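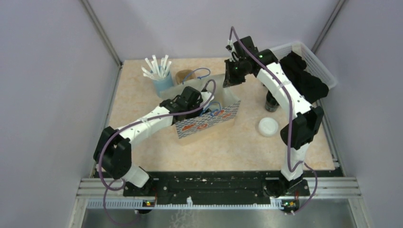
Budget season again, and I need people to talk me out of (or into) something. We're a small gift packing outfit, mostly party bags and hampers, and I've been told I can plan for a second two-arm bench before June if I can make the numbers stand up. The first bench does bag work: paper gift bag stood open in the middle of the table, left arm going down into the mouth, right arm over by the back corner. It's those cord handles that worry me money-wise. One of them flops over the front edge right beside the left gripper, and every bag style we do has a different cord. So do I spend on better grippers, or on a second bench the same as the first, or on something boring like a stand that holds bags the same way each time? I've got a quote from Stollex for new gripper fingers at 1598 for the pair. Feels steep for fingers! Anyone here gone through this?

cordandribbon

---

halfpastbench wrote:

Stand first, every single time. Seriously, before you spend a penny on fingers get someone to knock up a cradle that pinches the bottom of the bag. We did ours out of offcuts and it changed what we thought we needed to buy. I had a whole spreadsheet with posh grippers on it and I ended up deleting the tab.

Also is that 1598 with or without VAT and delivery? I've been caught by that.

---

cordandribbon wrote:

Without, I've just looked. Sigh. And delivery is "to be confirmed", which I never like to see.

I do like the cradle idea, but our bags come in (I think) nine sizes and I can see myself with a shelf full of cradles, all nearly the same, and somebody always grabbing the wrong one.

---

Napaporn Mahawong wrote:

I'm going to disagree with halfpast a bit. A cradle is great if you run the same bag all day. If you change bags every hour you are paying somebody to swap cradles, and that never goes in the budget but it's a real cost. We run short batches for Palomino and the changeover was eating us. I worked out I could afford dearer fingers just from what we stopped losing there.

What I would NOT do is buy a second bench before the first one is properly sorted. You will just have two lots of the same headache and twice the spares to keep.

What are you putting in the bags, by the way? That matters more than the handles, I'd say.

---

cordandribbon wrote:

All sorts! Tissue, small boxes, sweets in tubs, now and then something soft like a scarf. The soft stuff is the worst. The boxes I'm not bothered about.

Point taken on the second bench. My boss is very keen on it, mind. He likes a thing he can walk visitors past.

---

halfpastbench wrote:

Napaporn, fair, but swapping a cradle takes me less time than making a brew. Two pegs and a thumbscrew. If your changeover is eating you then your cradle's badly made, sorry!

---

Napaporn Mahawong wrote:

It isn't only the cradle, it's moving the bits you feed from, checking the height, running one bag slowly to be sure, finding the next stack. You can make the cradle as quick as you like and you've still got all that. And your bags are all the same shape, you said so in the other thread.

---

halfpastbench wrote:

They're two shapes. But ok.

---

tinplate_tess wrote:

Can I ask about cables? I notice the purple ones on yours run down the outside of the arms with a good big loop at the bottom. We have ours like that and I now budget a spare set per arm per year. I got told off for it at first (why are you buying cables, the old ones are fine) and then we lost an afternoon waiting for one. So put cables on your list. And a spare wrist camera if yours has one, the little connectors are fiddly and I've bent two.

I'd also plan for a proper walled booth if you do go for a second bench. Plain light walls like yours have been a big help to us, we had a window behind our first one and it was a right pain every afternoon at 4.

---

cordandribbon wrote:

Cables! Not on my list at all. Adding them now. How much did you put down, Tess?

---

tinplate_tess wrote:

I put 400 for cables and odds and ends for the pair of arms, and I've not gone over it yet. Resteck do a kit but I buy the bits separately and keep them in a biscuit tin.

---

Floor De Haan wrote:

Coming at this from the buying side, I do equipment planning for a company with rather more benches than yours, so take it with a pinch of salt.

Split the budget into three piles. The machine, the things that touch the product, and the time of the person looking after it. Most small firms put nearly everything in the first pile. Then the fingers wear, the person is busy, and a very nice pair of arms sits there doing nothing. When I look at a request I want to see the second and third piles filled in before I even read the first.

For your quote, ask Stollex for one pair on trial. They may say no, but ask. And send them your worst bag, with the worst handle, and the scarf. Don't send the easy one. I have sat through so many demos with a lovely stiff box.

I'd also count how many bags a person fixes by hand out of every 100. Do you know that number? If you don't, no budget will stand up, yours or anybody's.

---

cordandribbon wrote:

I don't know it, no. I know it feels like a lot on a bad day and hardly any on a good one, and I can hear how that sounds. I'll get someone to keep a tally by the bench.

The trial idea is brilliant, thank you. I've got exactly the bag in mind, it's got a really springy cord that won't lie down whatever you do.

---

grumblewick wrote:

Unpopular opinion but have you priced up just having a person put the handles out of the way before the bag goes on the table? We feed ours with the handles taped down, little bit of low tack tape, peels off at the end. Costs next to nothing. Looks daft. I took it to our budget meeting as the cheapest option and it got picked over the Irnudska system I really wanted, so I've only myself to blame.

---

Napaporn Mahawong wrote:

Tape marks on printed paper though? Ours would send the lot back.

---

grumblewick wrote:

On matt paper it's fine. On shiny, test it first. We had one foil one that peeled and I don't talk about it.

---

halfpastbench wrote:

Taping handles by hand so a robot can fill the bag. You might as well fill the bag while you're there!

---

grumblewick wrote:

Filling takes much longer than a bit of tape, when there's tissue and five things to go in. But yes, I've heard that one before, mostly from my wife.

---

cordandribbon wrote:

Right, where I've got to. I'm going to ask for the cradle money now (small), the spares like Tess does, and keep the fingers as a maybe until Stollex answer about a trial. Second bench goes down as next year with a note saying it depends on the tally. I'm going to write Floor's three piles at the top and pretend I thought of them.

Halfpast, could you post a photo of your pegs and thumbscrew thing? Our bags are wider than they are deep, if that changes anything.

---

halfpastbench wrote:

Will do when I'm back at the unit. Wider than deep is fine, you just put the pegs further apart. Don't glue anything until you've tried the biggest bag in it, I had to saw my first one in half.

---

Floor De Haan wrote:

Pretend away. Do get the delivery cost in writing before you hand it in though.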